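Read this section in full before loading the Unska 400 for the first time. The instructions apply to the freestanding model and to the model installed beneath a Jelano dryer.

## 4. Sorting and Loading

### 4.1 Preparing the laundry

1. Empty all pockets. Coins, keys and hairpins can pass through the drum openings and block the drain pump.
2. Close zippers, hooks and snaps. Leave shirt buttons open.
3. Turn jeans, knitwear and printed garments inside out.
4. Read the care label on each item. Set aside anything marked "dry clean only" or "hand wash only."
5. Place small items, such as baby socks and handkerchiefs, in a mesh bag. Close the bag completely.
6. Treat heavy stains with a small amount of liquid detergent and leave the fabric to stand before washing.

**Note:** New towels and fleece release a large amount of lint. Wash them separately for the first few cycles and clean the lint filter after each one (see Section 7).

### 4.2 Sorting by color and fabric

Items should be sorted first by color and then by the highest temperature that the care label permits. A load should always be washed at the temperature suited to its most delicate item.

- **Whites:** cotton sheets, towels, undershirts. Program 1 or 2.
- **Lights:** pale gray, beige and pastel items. Program 3.
- **Darks:** black, navy and dark brown items. Program 4, cold.
- **Delicates:** lace, fine knits, lined garments. Program 6, low spin.

Black cotton may continue to lose dye for several washes after purchase. The user is advised to keep black and light gray fabrics in separate loads during this period, even where both labels permit the same temperature. 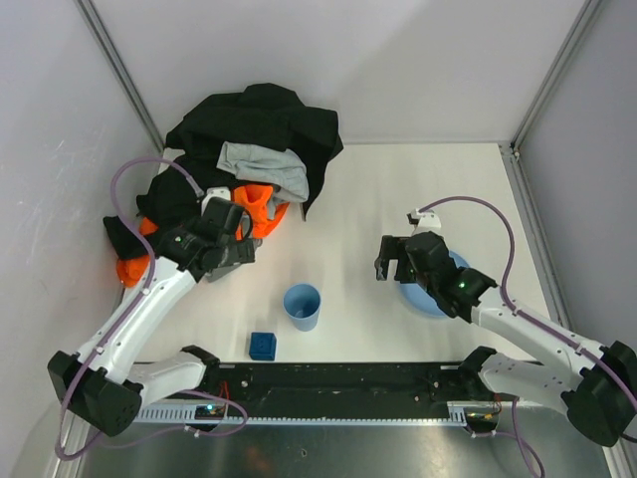
**May dark and light items be washed together in cold water?**

Mixed loads are acceptable in cold water once the dark items have been washed separately at least five times and no longer release color. To check, press a damp white cloth against an inside seam for one minute. If color transfers to the cloth, continue to wash the item with darks only.

Garments with contrasting panels should be treated as darks for the first wash and removed from the drum promptly at the end of the cycle. Wet fabric left in a closed drum may stain itself where the panels touch.

### 4.3 Loading the drum

1. Confirm that the machine is switched on and that the door symbol is not lit.
2. Open the door fully, until the hinge clicks.
3. Unfold each item and place it loosely in the drum. Do not roll or knot sheets.
4. Combine large and small items where possible. A single heavy item, such as a bath mat, may prevent the drum from balancing.
5. Leave a space the width of one hand between the laundry and the top of the drum.
6. Check that no fabric is caught in the rubber door seal.
7. Close the door firmly. The door symbol lights when the cycle begins.

**Caution:** Do not load items that have been in contact with gasoline, solvents, paint thinner or cooking oil. Residue may ignite during washing or later in a dryer.

**Caution:** Children and pets must be kept away from the open drum. Look inside before closing the door.

### 4.4 Adding detergent

The drawer has three compartments. The left compartment is for the main wash, the right for prewash, and the center, marked with a flower, for fabric softener. Do not fill the center compartment above the line – the excess will run into the drum at the start of the cycle.

For powder, use the Plastden measuring cup supplied with the machine. Liquid detergent requires the blue insert (part 354), which slides into the left compartment with the flat side facing forward. The insert must be removed again before powder is used.

In areas with hard water, follow the higher dose printed on the detergent package. Your local water supplier can provide the hardness of your supply.

### 4.5 If the cycle does not start

- **Code 62 is displayed.** The door is not fully closed. Open it, move any fabric away from the seal and close it again.
- **The display is blank.** Check the outlet and the household circuit breaker.
- **The program light flashes.** The delay timer has been set. Hold the timer button until the light remains steady.

If the fault continues, switch off the machine, close the water tap and contact the Dierckx service desk. Please have the model number ready – it is printed on the inside of the door, below the hinge. Replacement inserts and measuring cups may be ordered from the same desk. Written inquiries should be addressed to Ilse Dewulf, Customer Documentation.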